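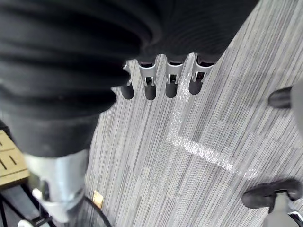 I've been teaching a robot to shop with the Stunelel remote rig since December, and I'm still grinning. You wear a glove on each hand, watch the headset view, and every move you make gets saved as a demo. I had good runs after 50 tries. The older Covinik sticks took me 78 to get there, and my thumbs hurt!

What I love most is the finger control. Grabbing a basket handle used to be pure luck for me, and now I just close my hand like I would at the store.
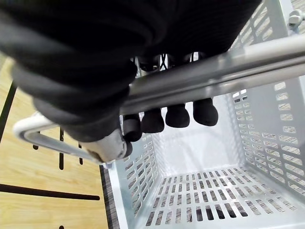 Fingers around the handle of an empty basket.

Lifting is good too, though there's a tiny lag in the wrist, so go slow when you tip things.

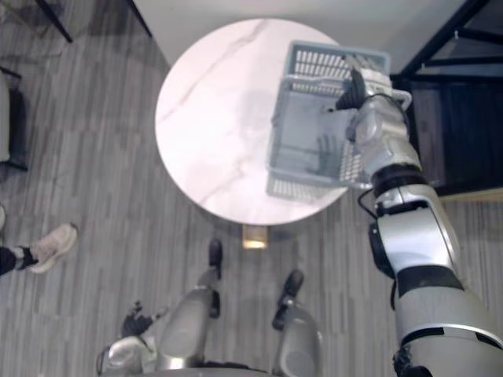 Right hand on the rim, basket held over the round table.

Fake vegetables are where you'll spend your hours. Cabbages are my favorite (big, light, forgiving), chili peppers not so much.
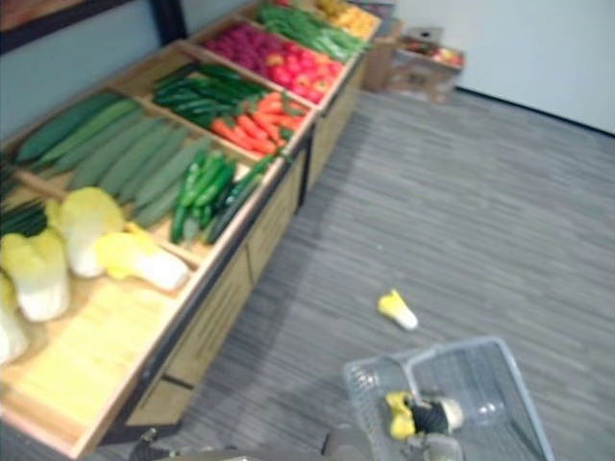
Napa cabbage in the gripper, over the clear basket.

Gripes? The gloves run small, and the Lakon software takes ages to open once you have nearly 3,000 clips. I'd still buy it again tomorrow.

Beril Dursun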